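Workshop notebook, Tuesday, started 9:40

Continuing the rennet trials for the small hard cheese. Normand Li asked me to write more in this book, because last month I kept half of my notes on loose paper and then we could not find the salt weights for the Sillano batch. So I write everything, also the boring things.

Milk is from Szalai again, evening milking, not homogenized. It smelled clean and a little sweet. I warmed it slowly in the double pot, and it took longer than in January, probably the new pot has a thicker bottom. I should note the pot from now on. The old pot is "A", the new one is "B". This batch is B.

Culture was the one from Grirska, the last of the open packet. I am not happy to use a packet that was opened so long ago, but I wanted to finish it before we start the fresh one, otherwise we will never know which packet was in which cheese. It was in the freezer all the time, folded and with a clip. I sprinkled it on top, waited, then stirred up and down and not in circles. Normand stirs in circles. We have agreed that for this series it is always up and down.

Rennet diluted in cold water that stood overnight in an open jug. Last time I took water directly from the tap and the set was weak, and I suspect the chlorine. It can also be that I diluted it too early and went to answer the telephone. I don't want to blame the water without proof. For the next batch I will take tap water on purpose and keep all other things the same.

First sign of thickening after 11 minutes, by the floating cup method. The cup stopped turning very suddenly, nice to see. Clean break at 26 minutes with the flat knife. The whey in the cut was greenish and clear, a good color. I cut the curd to hazelnut size and I let it rest before stirring. In the corner by the handle of the pot there were some big pieces which I missed, and I cut them by hand afterward. This is a habit I must correct, because big pieces keep whey inside and later we have a wet spot in the cheese and we wonder why.

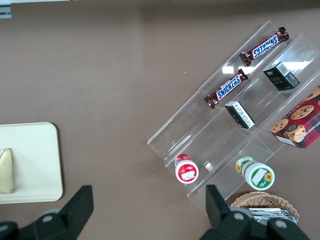 Tasting of the older wheels was the second part of the day. I tried the tray for serving this time and left the plates in the cupboard, because with plates we always lose the order. It is the cream-colored rectangular one, and on the brown tabletop it is easy to see, so I think we keep it for the tastings. One sample at a time, then rinse the mouth, then write before anybody speaks. The last rule is the most important one. When Normand says "bitter" first, I also find it bitter, and I think for him it is the same with me.

Results, short:

Wheel 6, the one with less salt. Normand: soft in the middle, taste of boiled milk, a little bitter at the end. Me: the same softness, but I would say the bitterness comes only near the rind. We cut a second slice only from the center and he agreed that it was milder there. So the bitterness is possibly from the rind and not from the rennet. This is good news for the rennet.

Sillano batch. Crumbly, dry, quite sour. I think the curd was stirred too long and the acid went too far before pressing. The smell is pleasant, like yogurt and a little like hay. Normand likes it more than I do. He would grate it on soup. I wrote "acceptable for the kitchen, not for the shelf".

Gromon recipe, washed curd. The best one of today. Sweet, elastic, small holes, not many. The rind is thin and has closed well. The only fault is a small crack at one side where the cloth made a fold in the press. I remember this fold, I saw it and I was too lazy to open the press again. Next time I open it.

After this we discussed washing the curd for the whole series. Normand is for it. I am careful, because then we change two things in the same month, the culture packet and the washing, and if the cheese becomes better we will not know whom to thank. We decided: the next two batches with fresh culture and without washing, then one batch with washing. He was not fully content, but he signed it in the plan.

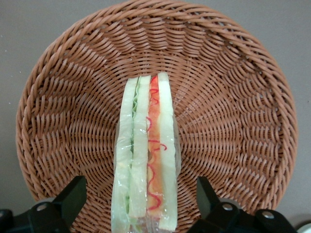
For the pressing I wrote a small schedule and taped it inside the cover of this book. Light weight first, turn the cheese, then the medium weight until the late afternoon, turn again, and the full weight overnight for 6 hours at least. Before, I put the full weight too early and the surface closed while the whey was still inside. The cloth must be wet with whey and pulled straight on every turn – see the Gromon crack.

Brine: I corrected it with some salt and a spoon of vinegar. The strength was all right but the surface of the last wheel felt slippery, and I read that this can come from brine with too little calcium. We have calcium chloride in the cupboard, I only must find the small scale. If somebody took the small scale, please bring it back to the shelf above the sink.

Cave temperature was a little high in the morning. I moved the wet towel from the bottom to the back and will look again tomorrow before I start the milk.

To do:
Order fresh culture, same type.
Label the pots A and B with something that survives washing.
Turn today's cheese before going home, and write the time here.
Ask Szalai if the cows have changed feed, the cream line looks thicker.

Turned at 17:15. Cloth straight, no fold. Whey still dripping, slow and clear.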